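Can machines do the chores yet? Zips, bags and other soft stuff
Project report, Standunum stream, group 6
Friday, November 14, 2025

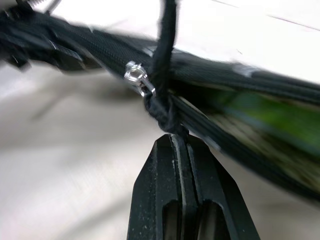 We started out wanting to do laundry folding but every second group had picked that, so we went with closing and opening bags. Sounds easy. A kid can do it by grade one. Our question was whether a two-finger gripper can do a zip well enough that you'd trust it in a house, or on a packing bench in a shop.

Why zips are hard
Fabric moves. You pull the slider and the whole bag comes with it, so really you need a second hand holding the other end. Black zipper on black fabric is awful for the camera too, the teeth just vanish. Clear sliders are no better, they throw back bright spots. A cord on the pull helps becuase there's more to grab, but then the cord swings and bunches up.

What we did
Two bags, the Jasance pencil case (stiff) and the Bumach pouch (soft, floppy). 20 tries each, operator driving by hand first, then the same moves played back with no one touching the controls. White table, same lights. Most of the October sessions went on calibration, should of left more time for the actual runs.

Results
Hand driven, stiff case: 9 full opens out of 20.
Hand driven, soft pouch: 6 out of 20.
Playback: bad. Case opened once, pouch never. If the bag sits a bit off from where it was, the fingers close on nothing.
Main failure was pinching the fabric next to the pull. Second was the grip slipping off partway along.

Shop floor version
Meireles (the packing place we visited) wants 600 pouches closed per shift. Way off. Slowest part for us was lining up, not pulling. A jig to clamp the bag would fix a lot of it, and a shop can have a jig. A house can't really, everthing in a house is in a different spot each day.

So, yet?
No for the house. Maybe for the shop, with stiff bags and a clamp. Next group should try a second arm, and rubber on the fingertips. Also film from the side, wrist view gets pretty blurry when anything moves.

Raw logs are in the shared folder, sheet 2 has the wrong headings, ignore them.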